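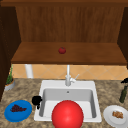

Vesmont Kitchen Pack, sink scene. Apple on the shelf, red sphere likely marks the end effector.

Print this page | E-mail this page
Reading time: 2 min
Search products Go

Vesmont Kitchen Pack — simulated scenes for demo collection

Scene pack for teams recording teleoperated examples. Loads in the Brikness simulator, version 4 or later. Sink, counter, open wall cabinet, loose food and dishes. Drive the arm, record, reset, go again.

What you get
126 scene layouts, 89 movable objects. Counter and tile finishes swap per layout. Task text is a plain sentence you can edit, e.g. "move the apple from the shelf to the blue plate". One sentence per episode please, the exporter doesnt like two.

Recording
Works with the Hajdu hand controller or a keyboard. Keyboard is slow — fine for checking a layout, not for a full day of collecting. The sphere follows your commanded position. Turn it off under View before you render training frames, or leave it in for operator review only. Camera, gripper state and joint angles are saved at every step. Failed tries are kept in a seperate folder, delete or relabel as you like.

Resets
Objects go back to start poses on one key. Random start poses are optional, set the range per object. Small ranges first. Shelf items with a big range can spawn too near the lip and drop before the episode starts, we are fixing that in the May update.

Export
Writes straight to Mirkura episode format. Other formats through the converter script in the tools folder. Replay check runs on export and flags any episode that doesn't reach the same end state.

License and price
$400 per seat, one-time. Updates to the pack included. Recorded data is yours, train on it, share it, sell it. Scene files themselves can't be passed on.

Not included: Brikness license, hand controller, robot models. Bring your own arm file and check reach to the back of the shelf before you order — short arms struggle there.

Print this page | E-mail this page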